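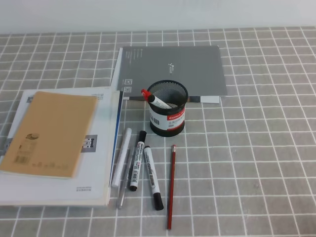 Tidying a desk is not a chore worth automating, according to one reader of our February page, who wrote that a person clears a desk in less time than it takes to start the controller. The reader also asked why we publish success rates without saying what counts as a success. Both points are fair, and the second is dealt with below.

Search this site Search Go

Desk clearing, Illside bench

The task set is stationery on a gridded tabletop: pens, markers and a pencil laid out by a mesh pen holder, with a kraft notebook lying askew on something larger and white. The target state is all writing implements upright in the holder and the paper goods squared up in one pile.

A run passes if every item reaches its target with no human contact. Nudging the holder is allowed; tipping it over is a fail. Partial runs score zero, which is harsher than the Clastar protocol and makes direct comparison unwise.

Of 222 runs on the current Stumeck planner, 35 passed. The thin items account for most of the failures. A pencil rolls when approached from the side, and a clear barrel gives the depth estimate very little to work with. Flat covers are the other weak point, as a notebook has to be slid to an overhang before it can be lifted.

The Rennie planner was tried on 14 runs of the same task and passed 9. The sample is too small to rank the two. It is slower per item and re-checks the position of the holder before each insertion.

On current figures, neither is ready for an unattended office. Sorting by colour and recapping pens are outside the task.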